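Two Hands on a Round Table

The Muver began as a kitchen arm and is now mostly a way of collecting data. Its builders work in a shared workshop in Sultdale, where bench space is rented by the month and the laser cutter is booked through a paper sheet. The arm itself is a six-joint design bolted to a steel plate. It can lift a full kettle, slowly. What it lacked until October was anything useful to do with the kettle once it had hold of it.

The first approach was scripted motion. Each task was a list of joint positions, and each list failed when an object moved by more than the width of a finger. The second approach, still in progress, is to record people doing the task with hand-held grippers that share the arm's jaw geometry, then train a policy on the recordings.
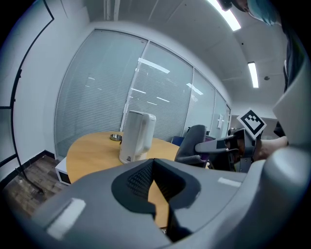 Words: Matoušek
November 2020 | Workshop Builds

A kettle and a steel bowl on a round table make a reasonable test. The kettle is tall, with its handle on one side, so the approach angle matters. The bowl is shallow and shiny, and reflections upset the depth estimate. The second gripper carries a square black-and-white marker on top, tilted, which gives the tracking software a pose to solve for whenever the marker is in view.

The shells are printed in gray and sanded by hand. Early versions had smooth jaws and dropped anything glazed. The current ones have a textured lining, glued in and replaced when it peels. Trigger travel is read by a magnetic encoder and logged at 30 samples per second, matched to the video. Clock drift between the two hands was the worst fault of the build, and it was fixed by running both from one trigger line.

The target was 3,000 recordings. The set stands at 1,583 after bad takes were removed, most of them for lost tracking. A take is rejected if the marker disappears for more than 90 consecutive samples. Glossy marker prints were a large part of the problem, and matte paper cured most of it.

Training runs overnight on a used graphics card. The solver is Skiltham, a small open package that needs its camera calibration redone after every lens change and gives no warning when it is out of date. The policy can now reach the kettle and close on the handle. Pouring has not been tried. The next job is a stiffer wrist bracket, in aluminum.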